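04/12/2019

Bomthorpe starter, jar 2. Dreltia say their flour doubles a starter in four hours at room temperature. Mine took nine. The kitchen was no colder than in November, so I don't buy the weather excuse on their help page.

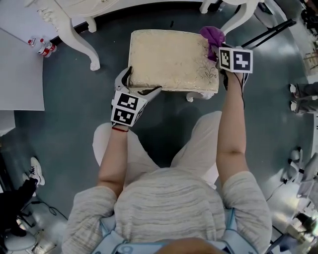
Notes by Lertchai Khamphan

Fed 50 g flour, 58 g water, same as jar 1. Jar 1 (the Kidwood rye) rose well and smelled of apples. Jar 2 smelled of wet paper – maybe old stock. One bag proves nothing, and I only marked the level by eye.

Repeat with a fresh bag before anyone orders more. Tape on both jars this time, please.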